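Kitchen notebook – 24 June 2020
Flatbread trials for the Lurnura lunch menu

Really good day at the bench. The overnight dough is the one! I had my doubts last week, when everything coming off the griddle tasted like warm cardboard, but today's batch had chew, a bit of sourness and those dark blisters we've been after since May. Writing it all down before I forget what I did.

Starting point was the Chambi recipe as it stood in the old binder: bread flour, yogurt, oil, salt, a pinch of yeast, rest for an hour, roll, cook. It's a friendly dough and it never fights you, but it has no flavor of its own. Fine under a heavy topping. For the lunch menu the bread gets served plain with the dips, so it has to be worth eating by itself.

Changes for this round: cut the yeast in half, swapped a fifth of the white flour for whole wheat (the Vundgate stone-ground, the coarser of the two bags) and let the whole thing sit in the fridge overnight. Same yogurt, same salt. Kept the water a touch higher than feels comfortable. It was sticky going in and I nearly threw in more flour, and I'm so glad I left it alone. By morning it was silky and full of little bubbles along the side of the tub.

Total dough was 314 g for the test, divided by eye into four. Left them under a towel for 40 minutes to lose the chill. The one I rolled early, straight from the fridge, kept springing back and ended up thick in the middle, so the wait matters. 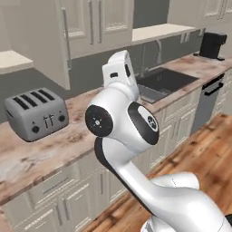
Griddle notes

Dry griddle, no oil, as hot as I could get it. First one went on too soon and came out pale. Second one puffed almost completely – a proper balloon, I made a noise – and stayed soft after it sank. Third and fourth were the same, so I don't think it was luck.

Brush with butter the second they come off, then stack them in a towel. The steam finishes the job. I tried one left out on the rack to compare and the edge was brittle by the time I'd washed up.

Rolling: thinner than you think. If it looks like a cracker going on, it's right. Dusting with semolina was a mistake, it burns on the griddle and you taste it. Plain flour, and brush off the extra.

Dips

Only had time for two. The roasted eggplant is nearly there. More lemon, less garlic, and please let's stop blending it smooth, it wants to be rough so it clings to the bread. I did half a batch with a fork and half in the machine and the fork half was miles better.

The white bean one is still dull. I put in a spoon of the pickled pepper brine at the last minute and it woke right up, so next time I'll build it around that from the start. Might try browning the garlic slowly in the oil first as well. Whoever ordered the good beans, thank you, they held their shape and had lovely creamy insides.

Day-old bread

This is the part I was most curious about, because at lunch there will always be leftovers. I had a few from yesterday's trial dough (same flour mix, shorter rest) wrapped in the walk-in. Microwave: limp, then tough, no. Oven in foil: good but slow, and we don't have the oven space at noon. Cut into strips and toasted, though, they were terrific, crisp at the ends with a bit of bend left in the middle. 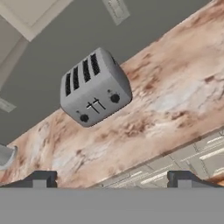
The strips also held up under the eggplant for a full 20 minutes without going soggy, which makes me think they could be their own thing. A little plate of toasted strips with za'atar and oil, sold as a snack in the slow part of the afternoon? I ate far too many of them to be impartial. If they go on the menu I'd salt them after toasting, as the salt slid right off the ones I did before.

Scaling up

For a normal lunch I'm guessing about 12 batches' worth of this size, mixed as one dough the evening before. Follow the tub method, not the bowl method. (Note for anyone reading the order sheet: Follow with a capital F is also what the new dough tubs are called, so "Follow tubs" there means the square ones with the tight lids. Confused me for a whole morning.) They stack neatly in the walk-in and the dough doesn't skin over.

Still to do:
Try the finer Vundgate flour at the same ratio
Two nights in the fridge instead of one, see if it gets too sour
Bean dip again, brine first
Ask about a second griddle, one won't keep up with a full room
Price out the strips

Left two cooked flatbreads and a pot of the fork eggplant on the top shelf of the walk-in. Please eat them and write what you think underneath, even if it's rude.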